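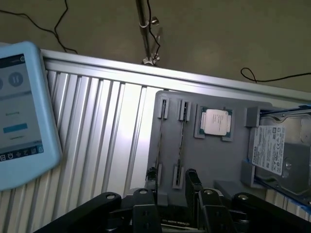 Wednesday at Dralby: the parts bench

We got to the second bench after lunch. Bontu Assefa runs it, and she had the gray tray set up on the slotted aluminum table with two memory modules, a processor and a hard drive in their holders. The job is to gather examples of a gripper handling computer parts. A person guides the arm through a task, the run is saved, and the learning system trains on the lot.

They had 465 good runs for the memory modules and 577 for the drive. Runs with a slip are kept in a separate folder. Huw Pritchard asked about the processor. Bontu said it is the slowest part to record and they only get through 9 runs in a morning.

The pendant has a big pause button on its screen. Visitors were asked to leave it alone.

Coffee was in the hall. The bus back left at 4.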